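I went back to Parnbridge last week, for the first time since August, to see the exhibition of prison letters everyone in my inbox has been arguing about. It's called Bisside, after the wing most of the letters came from, and it fills the two upstairs rooms of the old Wondov print works. It's free, it's cold up there, and it's well worth the stairs.

There are 77 letters on the walls, picked from 421 that former prisoners and their families handed over. The rest sit in grey boxes on a long table and you're allowed to read them, which I hadn't expected. I sat down with one box and lost most of an afternoon. A lot of it is very ordinary: requests for socks, long complaints about the radio, a running quarrel about who should have the dog. One man writes out the whole plot of a film for his daughter, over several weeks, and gets the ending wrong (she tells him so, quite firmly, in the next letter in the box). 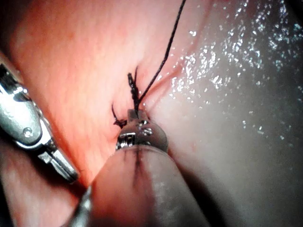
What the row is about is the sound. The makers, a small theatre company called Radonjić, have put recordings of actors reading the letters in the second room, and some families feel that's a step too far. I can see why. A letter on a wall stays fairly quiet, and you can look away from it, but a voice gets under your skin. It put me in mind of a close-up with polished metal on one side and soft reddish-pink tissue on the other, the two of them touching, and you can't quite stop looking. That's how near those recordings feel, and I'm still not sure whether I liked it.

The company says every family was asked and could say no to the audio. Two did, and their letters are shown without it. But one group of relatives says the form they signed talked about "display" and never mentioned actors, and they'd like the recordings turned off until it's sorted out. There was a small notice by the door explaining this, which I thought was decent of them, though it was in such tiny print that I only spotted it on my way out.

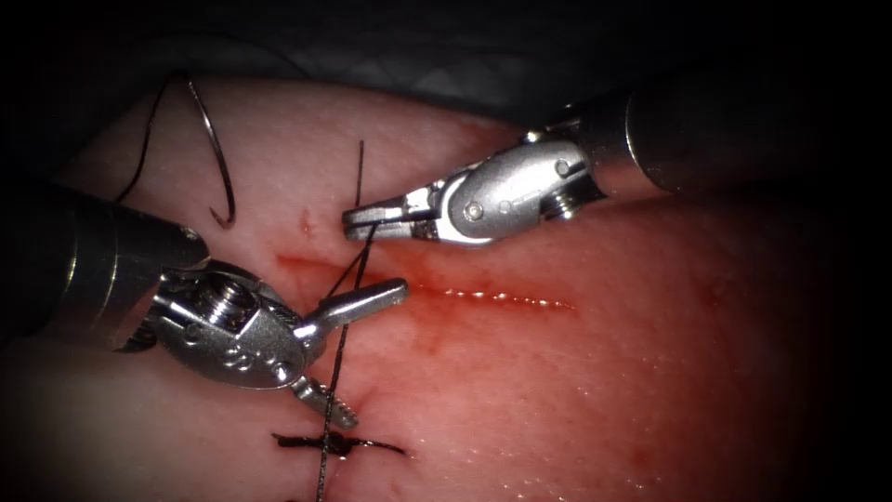 I asked at the desk whether anything would change before the end of the run and was told that a meeting with the families is set for 16th November. Until then the sound stays on in the second room, and you can walk round the first without hearing it - just about, if the door is kept shut. It wasn't when I was there, and people kept propping it open with a chair.

For what it's worth, I'd keep the boxes and lose half the speakers. The actors are good but they do all sound rather sad, and the letters often aren't. The dog quarrel is very funny on paper. Read aloud, slowly, with a cello under it, it comes across as a tragedy, and I don't believe the man who wrote it meant anything of the sort! 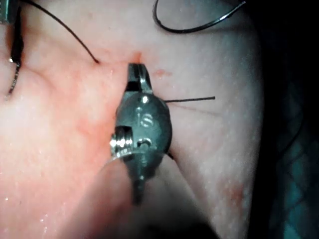

## If you're going

The entrance is on the side of the building, up the ramp. There's a lift, but you have to ask for it. The 447 bus stops right outside. Take a jumper, and leave more time than you think for the boxes. They close the reading table half an hour before the rest, and I got turfed out in the middle of a very good letter about a burnt rice pudding.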